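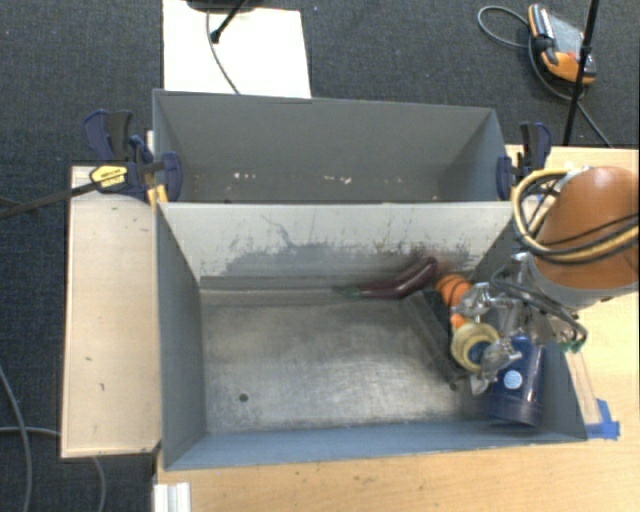
Measuring what gets delivered

School bullying programs are usually judged on a single comparison. Students fill in a survey before the program begins, they fill in the same survey after it ends, and the difference between the two is set against the difference in schools that did not take part. If the gap is small, the program is described as weak. The procedure is sound as far as it goes, but it leaves out a variable that practitioners raise as soon as they are asked: how much of the program the students received.

The question has been prominent in Purnomthorpe, where the school district adopted the Flatley curriculum for its middle years. Flatley is a bystander program. It does not address students who bully or students who are bullied as separate groups. It treats the whole class as witnesses and teaches a set of responses suited to that role: interrupting, distracting, checking in with the target afterwards, and telling an adult. The manual sets out 7 sessions, each designed to fill a standard class period, with a teacher script, a role-play and a short written exercise.

The district's first evaluation used the ordinary design and reported a modest improvement in students' stated willingness to intervene, with no detectable change in how often they reported being targeted. Results of this kind are common for bystander programs, and there are at least three ways to read them. The theory may be wrong, in that willing witnesses do not reduce victimization. The theory may be right but slow, so that a survey taken at the end of the school year is too early. Or the program described in the manual may differ from the one taught in the classroom.

The second evaluation was set up to examine the last of these. Its survey sample was 2,000 students, drawn from Purnomthorpe and from the neighbouring district of Wuvmont, which had bought the same curriculum but trained its teachers differently. Purnomthorpe held a single in-service day in November. Wuvmont spread the same hours over the fall term and paired each new teacher with one who had already taught the sessions.

Observers sat in on lessons in both districts and completed the Liepiņa checklist, a fidelity instrument scored out of 100. The checklist has separate sections for adherence, dosage, quality of delivery and student response. Adherence covers whether the listed components were presented. Dosage is the time given to them. Quality of delivery is rated on anchored scales, and student response is recorded at fixed intervals through the period as the share of the class visibly on task.

The separation matters in analysis. A teacher who reads every line of the script in a monotone will score well on adherence and poorly on quality. A teacher who abandons the script for a long and lively discussion of something that happened in the hallway that morning may score the other way around. Composite scores conceal both cases, and a composite is what most published studies report when they report fidelity at all.

Adherence in the two districts was similar. Teachers in both places covered the definitions of bullying, the discussion of why witnesses stay silent, and the written exercise. The difference was in the role-plays. In Purnomthorpe they were the component most often shortened or dropped, and where they were kept they were frequently run as a demonstration by two confident students while the others watched. In Wuvmont more of the class took part, and more time was left for repeating a scenario after feedback.

Interviews with teachers gave practical explanations. Role-play requires moving furniture. It is noisy, it comes near the end of the period when the schedule is tightest, and it carries a risk that a student will use the exercise to say something cruel under cover of playing a part. Several teachers in Purnomthorpe said they had understood from the in-service day that the role-plays were optional. The manual does not say so, but the training slides listed them under the heading "activities" alongside items that were.

Where role-plays were delivered as written, students' reports of having intervened were higher at follow-up. Where they were dropped, students' willingness rose by much the same amount but their reported behaviour did not move. The pattend is consistent with a skills account of bystander behaviour, in which attitudes and knowledge can be shifted by instruction while action depends on rehearsal. It does not establish that account. Classes were not assigned at random to more or less role-play, and a teacher who is comfortable running the exercise may also be a teacher who handles conflict well for the rest of the week.

Self-report is a further limit. Students who have practised intervening may be readier to label an ordinary remark as an intervention. The evaluation included peer nominations as a partial check, asking students to name classmates who stand up for others. The nominations moved in the same direction as the self-reports but less sharply, and consent rules meant that not every class could complete them.

Neither district found a clear effect on victimization. The authors of the evaluation are cautious on this point, noting that reported victimization can rise in a program's first year as students learn to recognize and name what is happening to them. Separating that reporting effect from a true change requires either a longer follow-up or a source of data that does not pass through the student survey. Office referrals are sometimes proposed, but referral practice varies so widely between schools that the numbers say more about administrators than about students.

The cost question is more tractable. Wuvmont's training model used no more hours in total, but it required release time for the experienced teachers, which the district covered with a grant of $2,000 per school. Whether that is a good use of money depends on what it displaces. In a small school it may equal a year's budget for library materials. It is also a recurring cost — staff turnover in the middle years is high, and a pairing scheme has to be rebuilt whenever an experienced teacher leaves.

For districts considering a similar purchase, the evaluation suggests some changes to the contract as well as to the training. Publishers generally supply a completion log on which teachers tick off each session. Those logs were collected in both districts and showed near-perfect delivery in classrooms where observers had recorded no role-play at all. Teachers were not falsifying anything; the log asked whether the session had been taught, and it had. A log that asked for minutes spent on each component would take slightly longer to complete and would distinguish the cases that matter.

Purnomthorpe has since revised its log along these lines and moved the role-plays to the start of each session. The district plans to repeat the observations with the same checklist, this time with a second observer in a portion of classrooms so that agreement between raters can be calculated. Wuvmont has kept its training model unchanged and will serve again as the comparison.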